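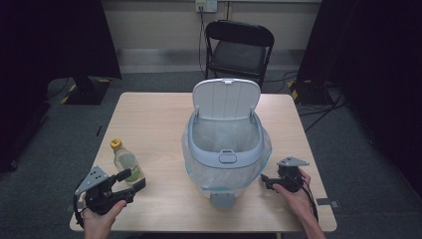
Page last changed: March 1, 2019

About Radwan Home Skills

We're a small school of everyday housekeeping in Wistville, and if you've landed here because somebody in your family gave you a nudge (or a gift voucher!), you're very welcome all the same. We teach the ordinary jobs that keep a home pleasant: putting a fresh bag in the bin, sorting the recycling, wiping down a kitchen, folding a fitted sheet so it'll sit on a shelf with the others.

The school was started by Han-gyeol Byun, who had spent years looking after holiday cottages out at Pilard and kept meeting guests, lovely people mostly, who had never been shown how to do any of it. The first course was two evenings long and ran in a borrowed dining room in August, with every window open and the neighbours' sprinkler going. We've since moved into our own place at 601 Tarniswood Road, and about 3000 people have come through our courses, from teenagers off to their first flat to retired couples who have decided to swap chores after all these years.

People do smile when they hear that our first lesson is the rubbish bin. We put it up on a table so that everyone can see into it without crouching, a plain white and pale blue one with a flip-up lid, and we take our time over it. The bag should come well over the rim and hang down the outside, and it doesn't matter a bit if it bunches at the sides. Press the air out from the inside with a flat hand, right down into the corners, and the bag will settle much better once there's some weight in it. Han-gyeol likes to keep a couple of spare bags folded underneath the one in use, a habit from the cottage days, and most of us on the staff have picked it up.

From there we go on to what belongs in the bin and what doesn't. A clear plastic bottle with a yellow cap and a little something left in the bottom is a good one for getting a class talking. Do you empty it first? Does the cap stay on? Our answer is to tip it out, give it a rinse and then check your own town's rules on caps, as Wistville and Pilard have never agreed on the matter and we've given up waiting.

Our rooms are simple, with light wooden tables and folding chairs, and you're free to pull a chair up wherever suits you. Wear something you don't mind splashing. Tea and biscuits are included, and so is the washing up afterwards, which we do together and which is many people's favourite part of the evening.

If you'd like to join a course, or you're only wondering whether it's for you, drop in or write to us at the Tarniswood Road address. Han-gyeol reads all the letters and does love a question about stains.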